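Plisbridge Bead and Craft List - members' messages
August 2019

Subject: Re: Re: Boxes for the September table

Hello everybody,

What a good question, and I'm so glad somebody asked it, as I have spent most of this week up to my elbows in boxes and have had no one to tell about them except the cat. I'll put my answers under the bits of the earlier message so it all stays together.

> I have far more bracelets than I can sensibly show on one table and
> they're all in freezer bags at the moment. It takes me ages to get
> them out and they come out in a knot.

Oh, the knot! I know the knot. I had 22 elastic bracelets in one bag after the spring fair and it was like unpicking a bird's nest. The freezer bags are fine for keeping dust off, but the beads work their way through each other's loops and then you're stretching the elastic to get them free. I've moved nearly everything into flat cardboard boxes now, the fold-up kind with a lid that's all one piece with the base, and I wouldn't go back.

The great thing is that you can see into them. You lift the lid, it stands up behind by itself, and there's the whole lot laid out on the bottom. I put two or three bracelets to a small box, overlapping a bit, and they don't tangle because they aren't being squashed from all sides. If you've got a long journey, a piece of tissue over the top stops them sliding about.

> Do you buy them or make them? The ones in the craft shop are lovely
> but the price adds up.

Both. The Wakero ones come flat in packs of 14 and go together without glue, which suits me as I get glue on everything I own. You fold the sides up, the tabs go into the slots, and that's it. The first one took me a quarter of an hour and a certain amount of muttering, but by the fourth I was doing them in front of the television. Crease every fold firmly BEFORE you start putting tabs in. I use the back of a spoon.

I've also cut down bigger boxes that came with things in the post. They're perfectly good once the labels are off, though you do have to be choosy about the card. Anything too soft goes wavy at the rim within a month.

> What colour would you go for inside? I've been told black velvet.

I was told black velvet too, and I had a tray of it for years. For silver and dark glass it's marvellous. For pearls and pale pinks I've come round completely to plain white, and I do mean plain, just the bare card. Pale beads look soft and fresh on it and people lean in to look. The one snag is that clear and very pale beads can more or less vanish into a white box, so I put something with a bit of warmth beside them, a champagne pearl or similar. I tried it with the Sudine pearls I got last year (the ones with the slightly toasty shade, not the bright white) and the two together were so much prettier than either on its own.

White does show every mark, mind you. Wash your hands, and keep a clean rubber in your fair kit for smudges. A shiny card wipes down better than a matt one, but it will catch the light if you're under strip lamps, so have a look at it in the hall before you settle on where your table goes.

> And is there a way of telling them apart when they're closed? I had
> everything out on the floor at the last fair looking for one pair of
> earrings.

Yes, and it's my favourite part! Colour the edges. Run a strip of colour along the top rim of each side, and a different one on the lid if you like, and you can find the box you want from across the room. I have blue and orange for bracelets and green for earrings, and I've got half a roll of a rather violent purple that I'm saving for necklaces. Narrow paper tape does it, or a fat felt pen if you've a steady hand. Do the strips after the box is folded, or they crack at the corners. Mine did.

If you've got boxes with finger holes in the sides, leave them open. I taped over mine for neatness and then couldn't pick the things up.

Since several of you asked last time, my full stock count after the summer came to 304 finished bracelets, and there are 588 loose pearls still in the Jabłońska tin waiting to be something. I can't be trusted near a bead shop. If anyone wants to swap pearls for seed beads in greens or browns, please write to me off the list, I'd be delighted.

Here are my notes for setting out, in the order I do it. Do add your own.

1. Cloth on the table first, right down to the floor at the front so that spare stock can go underneath.

2. Big boxes at the back with their lids up, small ones in front.

3. Pale bracelets straight on to the white card, one overlapping the other, over to one side so there's some clear space round them.

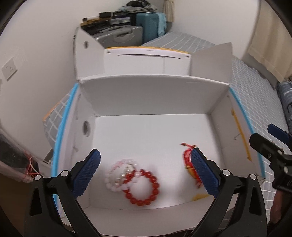

4. Price cards last, tucked against the outside of the box where they won't cover anything.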